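Trolier Travel Cup, blue

I've had my Trolier for most of a year now and it goes everywhere with me, so of course I ended up stocking it in the shop! It's the glossy blue one with the darker navy body, and it narrows a little towards the bottom.

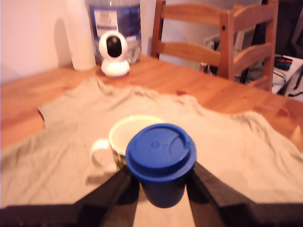

Can I put the lid in the dishwasher?
Top rack is fine, but take it off the cup first.

I fill mine at 7 in the morning (two scoops from the coffee tub, always two) and sip it through the little slot in the lid. My old Mallent mug is lovely at home, but it's no good on a bus.
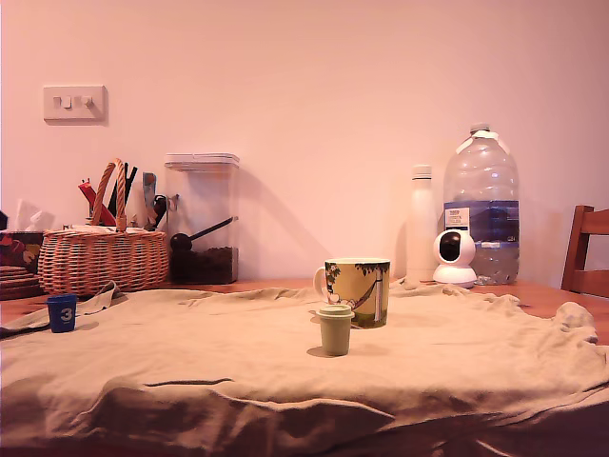 1 min read

Item 607, £18, posted from our Zelard stockroom. I've ordered 100 for November, and spare lids are coming in the same delivery. Drop me a line if you'd like one put by.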